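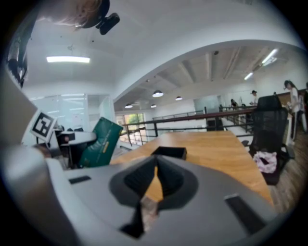
I have worked in shared offices for 19 years, and I have never seen one where the problem was too little furniture. The problem is always the things that have no place. They sit on window sills, on the printer, on the chair that was free this morning. When I visited Karnum, a small company on the upper floor of a building in Ollton, the long oak-grain table had only a little black open box on it, and I thought I had finally found the exception. Then I noticed the mesh chair beside it, with something pink and white crumpled on the seat. I was glad to see it. An office with nothing on any chair makes me nervous.

The box is the reason for my visit. Readers of this magazine wrote to us in March, after our article on kitchen drawers, and many of them asked the same question: how do you keep a table clear when many people use it? I asked in several companies, and two people gave me the same name, Duarte Valente. He manages the office at Karnum, and he has one rule for the table. What belongs to everybody goes in the box. What does not fit in the box goes home with its owner or on a shelf before the evening.

The rule of one box

"Before, we had baskets," Valente told me. "We had very nice baskets, five of them, and each one had a label. After one month all five were full and people put the new things between the baskets."

He gave the baskets away and bought one box from Waltent, a shop two streets from the office. It has no lid, and he insists on this point. With a lid, he says, people close it and put their cup on top, and the cup stays there until Friday. The inside should be visible from every side of the table, so that anyone walking past can see if it is getting full.

I asked if black was a good choice. He admitted that it is not the best color for finding small objects, and that a paper clip can live on the bottom for a long time. But he likes how it looks against the warm color of the wood. I like it also.

What may stay on the table

Tall packages are the difficult case. Tea boxes, cartons of milk, bags of sugar: they fall over in a low box, and when they stand next to it the table begins to look like a shop counter. Rosaire Dhillon, the designer who has the desk nearest to the railing, showed me the list she made for her colleagues. It is short. A package that is in use may stand on the table while somebody is using it. After that it goes back to the kitchen shelf, with the front of the package turned to the outside. 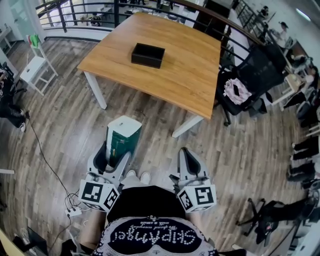

A green and white package at the table's near edge, with the open box waiting on the wood.

The list was not accepted by everybody at once. One colleague wanted an exception for tea, and for two weeks the office discussed tea more than its customers. The tea in question was a brand called Cha, bought in large quantity by somebody who has since changed jobs. In the end the exception was refused, but the kitchen received a second shelf, and I think this was the correct solution. When people leave a thing in the wrong place, very often the right place is too far away or too full.

Dhillon also told me something that I have tried in my own house. She empties the box completely every Monday morning, turns it over above a sheet of paper, and then returns only what she can give a reason for. It takes a few minutes. In one spring she collected 91 pens this way. She put a third of them in the bin, because they did not write, and carried the rest to a school.

The table itself

A clear table shows its own surface, and this can be a pleasure or a reproach. The one with the honey-brown top and white metal legs was the largest purchase that year, and Valente still keeps the invoice, number 3518, in a folder with the care instructions. He wipes the top with a cloth that is almost dry, always in the direction of the grain. Hot cups need something under them. For rings that are already there he has no miracle, only patience and a little oil made for wood.

The floor has wood planks too, and he says that the table improved the floor. Before, bags were standing around the legs all day. Now that the top is free, people put their bags on hooks by the door. I cannot explain this connection, but I saw the hooks and they were full.

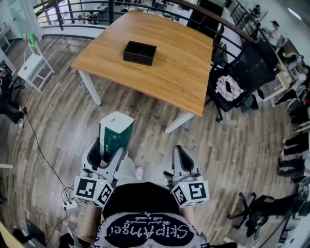

If you want to try it

Begin with one table, the one that makes you most tired to look at. Take everything off it, also the plant. Choose a box with straight sides that is smaller than you believe you need, and place it near the middle, where no single person can think of it as theirs.

Do not write a label. Valente was very clear about this, after his experience with the baskets. Wait one week, then empty the box on a sheet of paper and look at what you have. In my house it was batteries, a key, and the cap of a bottle that we no longer own. The key I have put back.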